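About Bangash

Bangash is a family-run supplier of household storage and kitchen goods. We sell to small shops, guest houses and rental property managers, and since July we have also sold directly to the public from the counter at our Tetia warehouse.

What we do

We keep almost 700 lines in stock. Most of them are plain, useful things: jars, trays, hooks, shelf liners, dish racks, bins with lids that fit. We buy in modest quantities and reorder often, so the range changes a little from season to season. If a product keeps coming back with the same complaint, we stop selling it.

Orders placed before noon leave the same day. Larger orders go out on our own van if the address is within the delivery area. Everything else goes by carrier.

How we started

The business began as a market stall with one folding table and a rented storage unit. The stall did well enough to pay for a small shop in Torora, and the shop ran for eight years before the building was sold. We moved to Tetia after that. The new place was cheaper, drier and had a loading door, and trade customers liked being able to park.

We bought the Retar range of pantry containers from its previous owner three years later. Retar is still sold under its own name, in the same sizes, and old lids fit new jars.

Our people

There are 17 of us. Most work in the warehouse, and the rest handle orders, accounts and buying. New staff spend their first weeks picking and packing, whatever job they were hired for. It helps when a customer calls to ask which box an item ships in.

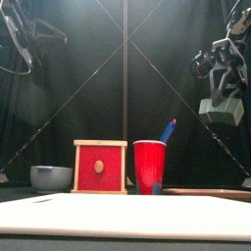

Returns and repairs

Unused goods can be returned within the period printed on your invoice. Please keep the packing slip. We stock spare lids, seals and handles for most Retar items - send us the size marked on the base and we will match it.

Visiting us

The trade counter is open on weekday mornings. Parking is at the rear, next to the loading door. Please call ahead if you want to collect a large order.

Page last updated 06/12/2025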